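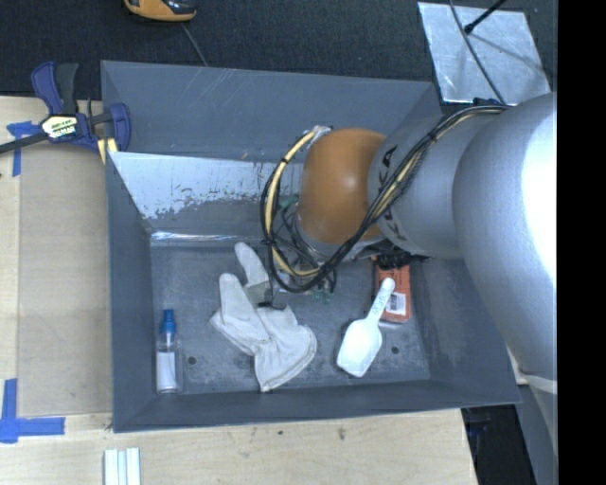 I asked Solange Ferrand the question everyone asks her, and she laughed before I'd finished it. Can it do my laundry yet? "It can pick up a sock," she said. "Then you and I would need to talk about what happens next."

Solange has worked on picking at Rudside for years, and I'd driven out to Brinddale to hear how close these arms are to a real job -- packing orders in a stockroom, say, or clearing my kitchen counter. She poured me a coffee (terrible, sorry Solange) and got straight into gloves.

"People think heavy things are hard," she told me. "Give me a heavy box any day. A glove has a different shape every time you put it down." Clear bottles bug her too, because the cameras tend to look right through them.

So what about speed? On a good run her team gets 300 picks an hour out of mixed bins, and a person at the next bench would beat that without trying. When they switch to items the system hasn't met before, the success rate drops to 80 percent. I said that sounded pretty good! She gave me a look. "Would you keep a dishwasher that dropped every fifth plate?"

Her colleague Floor Van Hecke is more cheerful about it. She runs the trial at Pons, a hardware wholesaler with 28 packing stations, and she thinks simple restocking could be handed over soon. "Shops, yes. Homes, ask me in 15 years," she said. "Your house has stairs and a cat."

I have two cats, so I went home and folded the towels myself.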